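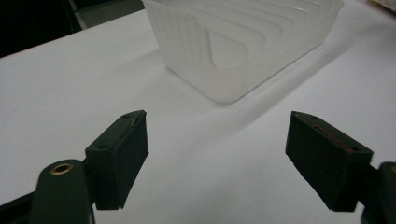

Kyei busca mozos y mozas de preparación de pedidos para su almacén de menaje y organización del hogar

Incorporación: 2 de agosto
Plazas: 4
Referencia de la oferta: 223

Kyei distribuye artículos de plástico para cocina, despensa y armario: bandejas, cubetas, cajas con tapa y separadores de cajón. Servimos a tiendas de barrio y a dos cadenas de ferretería, además de la venta por internet. En mayo ampliamos la zona de embalaje y necesitamos completar el turno de mañana.

Funciones

Recoger los artículos de las estanterías según la hoja de pedido. Revisar cada pieza en la mesa antes de embalarla: bordes, esquinas, base y paredes. Apartar las que tengan rayas, rebabas o deformaciones y anotarlas en el parte de incidencias. Apilar los recipientes por modelo, colocar papel entre las piezas translúcidas, cerrar la caja y etiquetarla. Al final del turno se limpian las mesas y se repone el material de embalaje.

El trabajo se hace de pie la mayor parte de la jornada. Las cajas cerradas no superan los 9 kilos. Para los palés hay transpaleta y no se pide carné de carretillero.

Requisitos

Permiso de trabajo en vigor. Español suficiente para leer hojas de pedido y escribir un parte breve. Buena vista de cerca, con o sin gafas, porque los defectos del plástico claro se aprecian mal. No hace falta experiencia previa. Se valorará haber trabajado en almacén, control de calidad o reposición, y conocer el programa de gestión Vorkus.

Condiciones

Contrato de cuatro meses, prorrogable, a jornada completa. Horario de lunes a viernes, de 7:00 a 15:00, con media hora de descanso incluida. Salario según convenio, en doce pagas. La empresa entrega ropa de trabajo, guantes y calzado de seguridad. La primera semana es de formación y se paga igual que las demás.

El almacén está en el polígono Petance, nave 9. Hay aparcamiento y una parada de autobús en la entrada del polígono.

Cómo presentarse

Las candidaturas se gestionan a través de Skemus Selección. Envíe su currículum desde el formulario de su página, indicando la referencia 223 y la talla de calzado. Las entrevistas son presenciales, duran veinte minutos e incluyen una prueba sencilla de revisión y embalaje. Se contestará a todas las personas inscritas, también a las no seleccionadas.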